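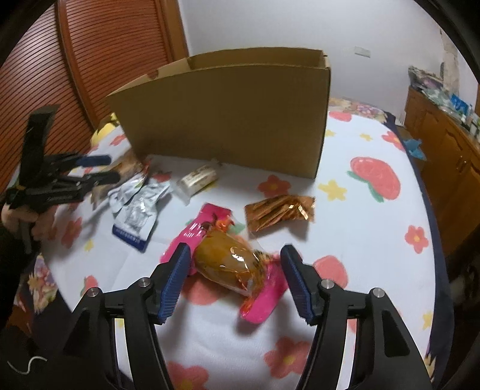 ## 4. Your first recording session

By now both Grallus grippers should be charged, paired and showing up in the Mocanu app under **My Hands**. If only one appears, go back to section 3.4 and pair the second one again before you carry on.

Now for the fun part! In this section you'll set up a small packing task, record yourself doing it with a gripper in each hand, and check that the recording is good enough to train on. Packing snacks into a cardboard box is our favourite starter. The wrappers are all different, so even a short session gives your robot plenty to learn from.

### 4.1 Check the pads

1. Switch both grippers off.
2. Look at the blue rubber pad on the end of each finger. The ridged side faces the gap.
3. Press each pad with your thumb. If it slides or lifts at a corner, take it off and seat it again (section 2.6).
4. Tighten the screws on the upper joints with the supplied key. Stop when they're snug.
5. Squeeze and release the handle a few times. Both fingers should move together and come back without sticking.

> **CAUTION:** Keep your other hand clear of the finger joints while you squeeze. They will pinch.

> **Note:** Pads wear faster on cardboard than on plastic film. Spares come in packs of four, and you should always change both pads on a gripper at the same time.

### 4.2 Choose a place to work

You don't need a lab bench. A kitchen table is great, and so is a bed with the sheet pulled fairly flat. Patterned fabric is welcome too. A model that has only ever seen a grey desk tends to get lost the first time it meets flowers, so a bit of colour in the background does it good.

1. Set an open box where you can reach it with both grippers.
2. Fold the top flaps out of the way, or let one stand up if it won't stay down.
3. Lay out your snacks in front of the box and beside it, with space between them. Mix soft packs, foil sachets and something with a bit of body, such as a wrapped bun.
4. Turn on the room light. Open the curtains if you like, but keep direct sun off the shiny packets.
5. Run any charging leads away from your hands and wrists.

The fingers open to 113 mm, so skip anything wider than that for now. Big packets can be picked up by a folded edge once you've had some practice, and it's very satisfying when you get the knack.

> **CAUTION:** Don't use glass jars, open drinks or anything sharp. Keep young children and pets away from the grippers during a session.

### 4.3 Record

1. Switch on both grippers and wait for a steady green light on each handle.
2. In Mocanu, tap **New task** and give it a plain name, such as *snacks into box*.
3. Hold both grippers up in front of you, fingers open, for a slow breath. The app uses this to line up the two views.
4. Tap the foot switch once. You'll hear a short beep.
5. Bring one gripper over a packet so that the open gap straddles it, with a pad on either side.
6. Lower, squeeze gently, and lift.
7. Carry the packet over the rim of the box and let it go close to the bottom.
8. Carry on until the sheet or table is clear, then tap the foot switch again.

Use your other gripper whenever it helps. Steadying the box with the left while the right does the packing is a lovely thing to teach, and so is passing a packet from one to the other.

Dropped one? Keep going! Pick it up again in the same take. Recoveries are some of the most useful moments you can give the model, and we'd never ask you to delete them.

> **Note:** Move at the speed you'd use to hand someone a cup of tea. Very quick swings blur the picture and Mocanu may reject the take.

### 4.4 Check your takes

1. Put the grippers down and open **Review**.
2. Play the take once from each hand's view. You should be able to see the pads in every grasp.
3. Look at the bar under the video. Green is fine, amber means tracking wobbled, red means it was lost.
4. Keep green and amber takes. Bin the red ones.
5. Shuffle the snacks, move the box a little, and record again.

Aim for 28 good takes of a task before your first training run. That's enough for the arm to start making sensible attempts, and watching it reach for its first packet is a real treat. Internal storage holds over 666 takes of this length, so there's no rush to upload.

### 4.5 If something goes wrong

| What you notice | What to try |
|---|---|
| Light blinks amber | Charge the gripper |
| Error 121 in the app | Clean both lenses, then restart Mocanu |
| Thin foil slips out | Wipe the pads with a damp cloth and let them dry |
| Left and right views are swapped | Tap **Swap hands** in **My Hands** |

Uploading and training are covered in section 5.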